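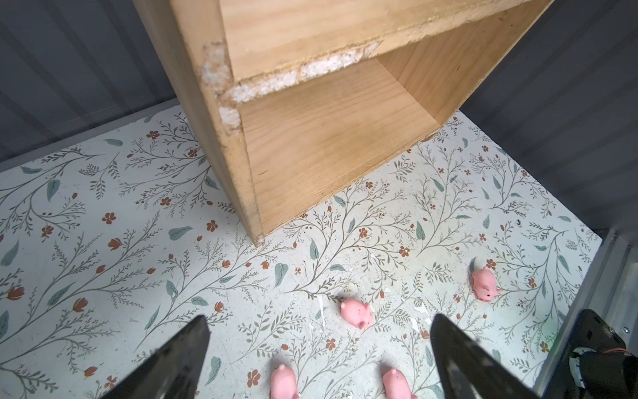
Kalex

Baby Wipes: What Is in the Pack?

Jan 6, 2024

Many parents read the label on baby food with great care, but they buy wipes by price only. In our April issue we wrote about creams, and after it 55 readers asked us about wipes. So we looked at 2 packs, one from Clenda and one from Kartha.

A wipe is mostly water on a soft cloth. The cloth can be cotton, viscose or a plastic fiber, and the pack does not always say which one. Clenda prints it on the back, in small letters. With Kartha we had to write to the company, and the answer came after two weeks.
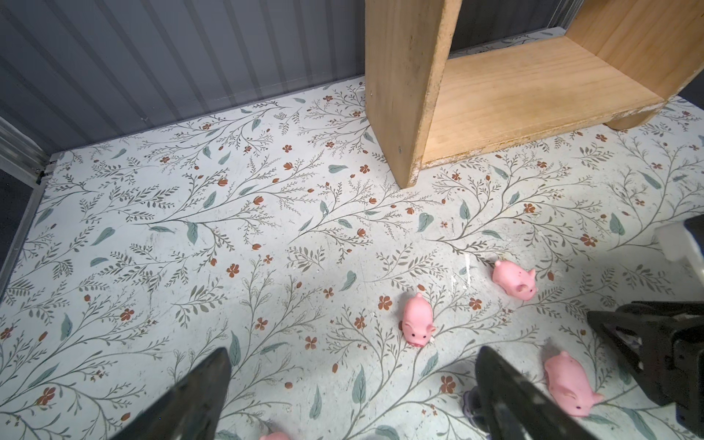 Kalex

Look also for perfume. A newborn does not need it, and some babies get red skin from it. "Unscented" is not always the same as "fragrance-free" – the first can still contain something that covers the smell.

Please do not put wipes in the toilet, even when the pack says you can. Close the lid well after each use, or the top ones will dry out.

Readers in Stultside can pick up our free label guide at the parents' desk. We printed 1000 copies. Next time we write about bath soap, so please send us your questions.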